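The Night Bus to Hananville

Paweena Wannasri had never in her life won anything, so when the radio said her name she dropped a whole bowl of noodles into the sink and screamed so loud that the dog next door started up!

"Two tickets," she told her uncle over the phone. "The Jurkora lantern boats, Uncle Pongsak. The real ones, on the river, tonight!"

Pongsak Chareonsuk had talked about those boats for as long as she'd known him. He had seen them once when he was 14, from the roof of a feed store, and he could still tell you the order of the colors (green first, always green, then the long run of gold).

"Tonight," he said. "What does a person wear?"

He wore his wedding suit. It was October and the bus heater was stuck on high, and he sat there beaming and sweating with a bag of oranges on his knees while the 421 rattled out past the Leung bridge and up into the hills. Paweena loved every minute of it. She loved the driver, who sang. She loved the woman across the aisle who took an orange and gave back half a sesame cake in a napkin.
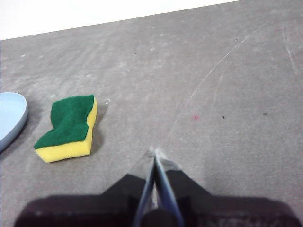 At Grollis the bus stopped for a goat. It stood in the headlights chewing, and the driver got down and reasoned with it, and then half the passengers got down too, all of them giving the goat advice.

"We'll miss the green," said Paweena.

"Then we'll see the gold," said her uncle, peeling another orange.

They ran the last stretch, down the steps by the fish market, his good shoes slapping and her scarf coming loose, and they came out on the river wall just as somebody upstream shouted. The water was black. Then a light came around the bend, small as a match, and it was green.

Oh, the noise that crowd made! Boat after boat, so close you could smell the wax. Pongsak took hold of her sleeve and didn't let go of it.

"It was farther away before," he said. "I was up on that roof. I never knew they had people in them."

A girl in the third boat was waving with both arms. He waved back.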